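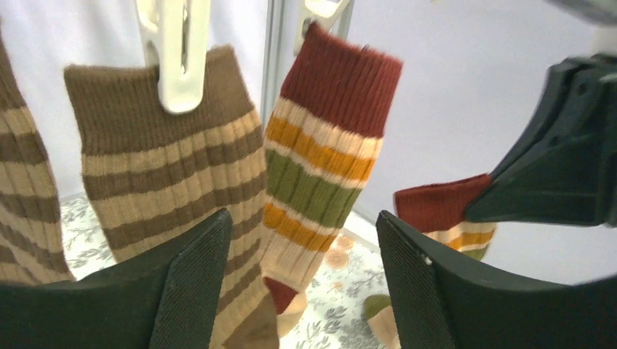 Sock knitters of Misley get their own winter show

16 April 2026

Misley's wool lovers have plenty to look forward to this December, when the old Witkowska mill hall opens its doors for a show given over entirely to hand-knitted socks.

The Misley Sock Show will run for two days and is the work of the Ciker Street knitting circle, which has been meeting in the library's back room every fortnight and has well and truly outgrown its table. Entries are welcome from anyone in the district, and you don't need to be a member or even a particularly tidy knitter to have a go.

"We had people turning up with the most wonderful colours and only the rest of us ever got to see them," said organiser Elżbieta Zawadzka. "Socks spend their lives inside boots. I want to see them up on a wall for once!"

There will be six classes, including one for first pairs, one for children's sizes and a hotly anticipated class for socks made wholly from leftovers. Judging falls to Jannik Böttcher, who taught textiles at Zerkport for many years and still spins his own yarn, and to Eugeniusz Gajewski, whose grey boot socks have kept half the local netball club warm through winter training.

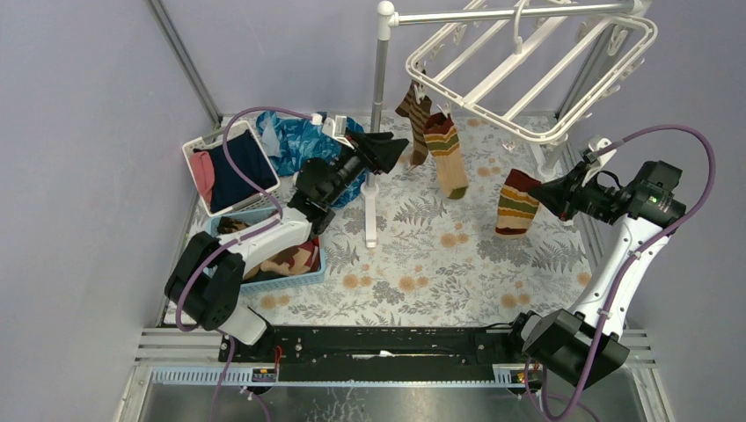

Stripes are expected to be the big favourite. They use up odd balls beautifully, they give a beginner an easy way to keep track of rows, and they forgive a wobbly join. Brown with mustard and dark bands, or tan livened up with green, red and orange, is just the sort of mix Zawadzka hopes to see, and a dark green toe will do your chances no harm at all. Plain socks are welcome too, and so are cables, lace and anything with a sheep on it.

The hall is a lovely fit for the occasion. It dates from 1842 and was once used for sorting fleece, and the long timber racks along the north side are still there. Entries will be pegged along them in pairs, with a card giving the maker's name and the yarn used.

Kacper Zieliński will run a heel-turning workshop on both afternoons, and he is bringing spare needles for anyone who'd like to try. Tea, scones and a very good lemon slice will be on at the kitchen end.

Entry forms are at the library counter now. Each pair must be finished, washed and labelled, and knitters may enter as many classes as they like. Entry to the show is by gold coin, with the takings going towards new chairs for the library.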